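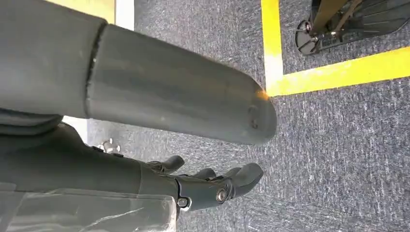

Home | News | Workshop | Events | Contact

Hand back in service at Clodthorpe after wrist repair

The robot in the Clodthorpe training hall is working with both hands again. The left hand was taken out of use on Fri 20 February, when the technicians noticed that two of its fingers closed later than the others.

Ieva Kuusk, who looks after the machine together with Silvia Machala, first suspected the motors. She ran the closing test 43 times and wrote down the result of each cycle. The fingers were late only when the wrist was turned fully inward, and this pointed to the cable and not to the motor.

The cable was replaced with a new one from Farahani, the supplier in Prendurby. It is a little longer than the old one, so it does not pull tight at the end of the turn. The work was done in the hall, inside the normal work area, because moving the robot to the bench would mean a new calibration of the whole arm.

The hand is dark gray and has metal bolts at the knuckle and near the wrist. These were all checked with a torque key during the repair. Clear plastic wrap lies over part of the forearm. Kuusk asks users not to remove wrap from the robot without speaking to her first – the joints collect carpet fibers very easily, and cleaning them takes a long time.

The yellow tape on the carpet also stays. It marks the place of the black stand, and the program for the arm counts on the stand being inside the lines. "If somebody moves the stand even by the width of a hand, the arm will go to the old place," says Machala. "Please tell us, then we correct it in five minutes."

The service interval is now changed. Until this winter the wrist was opened once a year, in July. From now on it will be inspected after every 3,333 cycles, and the number will be read from the controller each Monday morning. The Pimby hall has the same model and will follow the same plan.

Bookings for the left hand are open again. Groups of up to 4 people can reserve the robot at the front desk.

Print this page | E-mail this article

Contact | © Clodthorpe Training Hall | Back to top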